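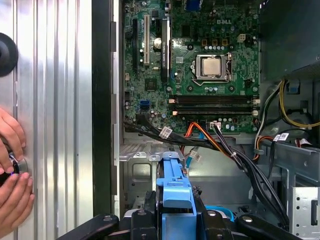
Workshop notebook, August, 8:13

The Carrasco coupe came back with the same fault, rough idle when the engine is warm. Sebastián Quiroga read the codes again and we got the 625 one more time. I cleaned the ground point under the battery tray and measured it twice. The old diagnostic tower is open too, so one can see the green Dell board and the processor on it. For today I use the Kokow hand reader, it is slower but enough.

Fidel Núñez wants the new Stirkier idle valve before we touch the wiring. I agree with him, but I want first to check the vacuum hose.
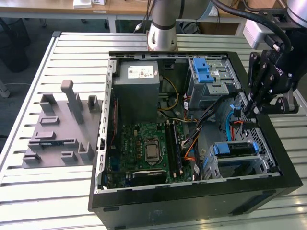
To do for the coupe

Change the vacuum hose, 13 mm clamp.
Ask Tindon for the price of the valve.
Road test with warm engine.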